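Re: [jadmont-makers] Hand build – sleeve, fingertips and that rail

On Wednesday, the Eder bench wrote:
> Lovely to hear the hand is finally on the arm. Two things from our end.
> Are you still running it bare, or did you go with a cover? We had no end
> of bother with leaves getting into the knuckles. And what are you using
> for a work surface? Ours is a sheet of ply on trestles and it wanders.

Hello all, and thank you to the Eder folks for such a kind reply. I meant to answer the same night but the kettle went on, and then I got to fiddling with the wrist again, and you know how that goes.

Yes, we went with a cover in the end. It's a dark grey ribbed knit, pulled down over the back of the hand and stopping short of the knuckles so the fingers have their freedom. My first go was 5 cm too long and it crept forward every time the hand closed, so I unpicked the hem one evening with the radio on and started over. The fingertips are the black rubbery ones Jetia put me on to, and I'm very fond of them. I did try bare metal on a few grapes back in October and I would rather not talk about the state of the bench afterwards.

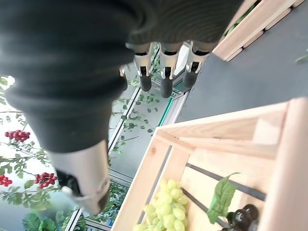 As for the work surface, we gave up on ply as well. Ours is a flat dark top with an aluminium rail frame along it, the grooved sort, so you can bolt on whatever you fancy and shift it along later. I dressed the one side with artificial greenery and bunches of red berries, partly to give the vision side of things something fussy to cope with and partly, I'll admit, for the colour. The fruit sits in pine crates with slatted bottoms. Do watch the gaps between the slats if you copy this – a fingertip can find its way into one, and ours did, with a noise I didn't care for.

On speed, I have the close set to 45 per cent for grapes and I'm in no hurry to change it. The Iron controller will happily go faster, but a bunch is an awkward thing to hold, all give in one spot and stem in the next. The wrist limit is still at 300 in the config file, if anyone is comparing notes.

I still haven't sorted the thumb. It comes across a touch late, so the fingers do more of the work than they ought to. If anyone on the list has shimmed theirs, I'd be very glad to know what you used and where you put it.

I'll bring the spare sleeve along to the shop next time, and the pattern too, once I've found which drawer it's in.

Warmly,
the Jadmont back bench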